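# Table-top cell: house rules and data card

Version 6 of this file. Covers the arm cell with the white table, the rules for using it, and the recordings that come out of it (set name: Mundis).

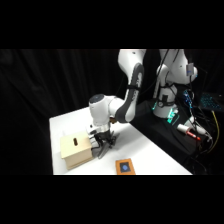
**Do these rules apply if I'm only replaying an old recording?**

Replays count as live motion, so every rule in this file applies to them as well. The arm doesn't know the recording is old. Things on the table may have moved since.

## Who this is for

Anyone who powers up the arm, sits next to it while it's powered, or uses the recordings. If you only want the recordings skip to *Data card*. If you want to move the arm, read the lot, it's short.

Not a safety certificate. The risk assessment is a separate document, kept in the ring binder by the door, and where the two disagree the binder wins. Tell us and we'll fix this file.

## Before power-on

- Read the last entry in the log book. If it says "fault" and there's no "cleared" under it, stop there.
- Walk round the platform once. Look at cables, look at the floor.
- Stop button: press it, twist it out, press it again. Leave it pressed until you're seated.
- Table clear except for the task objects. No mugs, no phones, no hex keys. Hex keys especially.
- Curtain drawn fully across. Daylight coming through a gap has spoiled more sessions than the arm has.
- Long hair tied, lanyards off, sleeves rolled.
- Say out loud that you're powering on. Even if you think you're alone.

## While it's moving

1. One operator. One person gives commands, and everybody else keeps hands off the keyboard.
2. Hands stay outside the table edge whenever the arm is enabled. Slow speed is no exception.
3. To reset an object by hand: pause, wait for the arm to settle, press stop, then reach in.
4. New programs run at the lowest speed setting first, all the way through, with a hand on the stop. Then one step up. Then normal.
5. Don't lean over the base. There are cables down there and you'll pull one.
6. If the gripper touches the table harder than you meant, that's a log entry. Small knocks too.
7. No leaving it enabled while you fetch something. If you stand up, it's off.

Rule 3 is the one people bend. Usually after lunch, usually on the last few resets before a break. If you catch yourself doing it, call it a day.

### Visitors

Visitors stand behind the tape. They can watch anything, they can press nothing apart from the stop, and they should be shown where that is before the arm is enabled. Children by arrangement only – ask first, we've said yes before.

### Working alone

Allowed between 9 am and 6 pm if someone is in earshot. Not allowed outside those hours. Recorded-data review on your own is fine at any time, arm unpowered.

## Cables

This section gets longer every year, sorry.

- Cables stay on the platform side. Nothing crosses the table top.
- Leave slack at every joint the cable passes. Check it with the arm at full stretch and folded right up, not just at home position.
- No tape on the arm itself. Use the hook-and-loop straps in the drawer.
- Label both ends. A label on one end is a riddle.
- Anything temporary gets a tag with the month on it. If the tag says May and it's now October, it isn't temporary, route it properly.
- Handheld devices go back on the platform with the lead coiled, never left on the table.
- Don't unplug a thing just because its lights are on and you don't know what it does. Ask.

## Table objects

Small box and a button tray are the standard pair at the moment. Rules for them, and for anything that replaces them:

- Light enough that the arm can shove it without harm. If you'd mind it landing on your foot, it's too heavy.
- No glass. No liquids, in anything, ever.
- No loose batteries.
- Edges sanded. Splinters get into the finger pads and then you're picking them out with tweezers.
- Mark the start position if the task needs one, in pencil, and rub it out afterwards. Old marks confuse the next person.
- New object = new line in `objects.csv` before the first recording, not after.

If an object is damaged, retire it. Don't glue it and carry on in the same set, a mended box is a different box as far as the data is concerned.

## Gripper

- Check the fingers at the start of each block. Wiggle test by hand, power off.
- Fingers open before any long travel move with nothing held.
- Stop a few millimetres clear on approach, pause, then close. Programs which dive straight in get sent back.
- Force limit stays where it's set. If your task needs more, your task needs talking about first.
- Flange bolts: checked with the torque wrench on the monthly service. Don't nip them up yourself with whatever's to hand.

## When something goes wrong

Stop first. Then think.

- **Somebody hurt:** stop, power off at the wall, first aid, phone. Leave the table exactly as it is.
- **Near miss:** same log book, same day. Two lines is plenty. No blame attaches to near-miss entries and never has.
- **Arm stopped by itself:** write down what's on the screen *before* you clear it. Word for word. "Some error" isn't useful to anyone.
- **Odd noise or smell:** power off, note it, don't try again to see if it comes back.
- **Software hung:** stop button, then restart the software. In that order.

Restarting after a stop means going back to *Before power-on* and doing the whole list. Yes the whole list.

## Data card: Mundis

| Field | Value |
|---|---|
| Set name | Mundis |
| Recorded episodes | 643 |
| Episodes kept after review | 561 |
| Object layouts | 20 |
| View | fixed camera, table and arm |
| Control software | Trelon |
| Labelling tool | Vultach |
| Second labelling pass | Shibata |
| Status | open, still being corrected |

### What's in it

One folder per episode. Each has the video, joint positions, gripper state, and a short text label saying what was attempted. Label says *attempted*, on purpose. Whether it worked is a separate column and is filled in by a second person during review.

```
episode/
 video/
 joints.csv
 gripper.csv
 label.txt
 review.txt
```

### How episodes get dropped

An episode is left out of the kept list if:

- a hand or sleeve enters the table area while the arm is enabled (also a log book entry, see rule 3)
- video and joint times drift apart
- the label doesn't match the layout
- the curtain was open
- someone's face or screen contents can be read

Dropped episodes aren't deleted. They sit in `held/` with a reason. Face and screen ones are the exception and those are wiped once the review is signed.

Failed attempts are **not** dropped. An arm that misses is perfectly good data. Please stop tidying them away.

### Good for

Checking reach and approach behaviour, teaching new starters to read a recording, comparing labels between reviewers.

### Not good for

- Anything about people. There should be none in it.
- Claims about other arms, other tables, other lighting. One cell, one curtain.
- Proving a program is safe. A clean recording shows that one run was clean.
- Speed comparisons, since the early episodes were done at the low setting and it wasn't always noted. Our fault.

### Known problems

- Bright table, dark background. Exposure was set for the table so detail round the base is poor.
- Dark cables on a dark platform are hard to label. Reviewers disagree on them a lot, treat those labels as rough.
- Layout names changed part way through. `layouts_old.csv` maps the old ones, nearly all of them anyway.
- Spelling of "gripper" in the early labels is all over teh place. Search for both.

### Labelling rules

- Present tense, short. "Arm moves to box." Fine.
- Label what the arm did, not what you think the operator wanted.
- Left and right are from the camera. Always. Not from the operator's chair.
- Colours in plain words: blue, orange, black. No "teal-ish".
- Unsure? Write `unsure` and move on. A guess costs more than a gap.
- Don't review your own episodes.

## Changing these rules

Open a request against this file, say what happened that made you want the change, and wait for two people to agree. Wording fixes need one. Loosening a rule in the *While it's moving* section needs the risk assessment redone as well, so allow time.

Temporary exceptions go in the log book with a start and an end time. No end time, no exception.

## To do

- [ ] Printed copy by the door is two versions behind
- [ ] Add picture of the tape line for visitors
- [x] Spare stop button orderd
- [ ] Put speed setting into the episode folder automatically
- [ ] Move the Shibata notes out of the wiki
- [ ] Decide whether `held/` needs its own card

Log book is on the shelf over the sink. Pen is on a string, please leave it on the string.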